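Primby opens fruit-growing course to home gardeners

2019-06-30 – Primby will run a course for people who grow fruit at home, starting in August. It has 40 places and costs 90 pounds a head, with pruning, storage and soil care all covered.

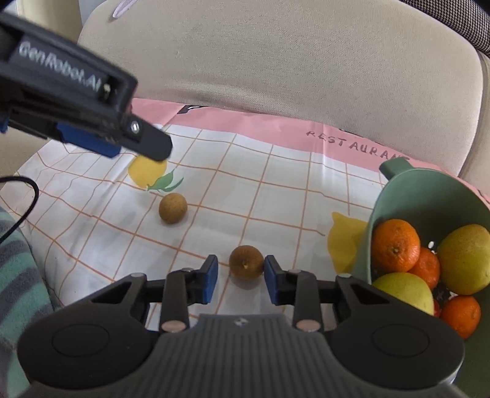 Small round fruit on a grid-patterned tablecloth.

Last year's course drew 173 applications. "We had to turn a lot of people away," said course leader Sivaprasad Poduval. "This time there is an evening group as well."

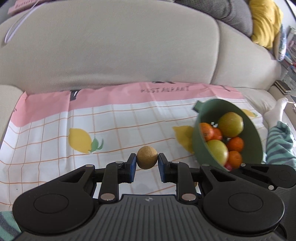 Primby News, Issue 20

Classes take place at the Kirkero garden centre. Booking forms are available at the front desk.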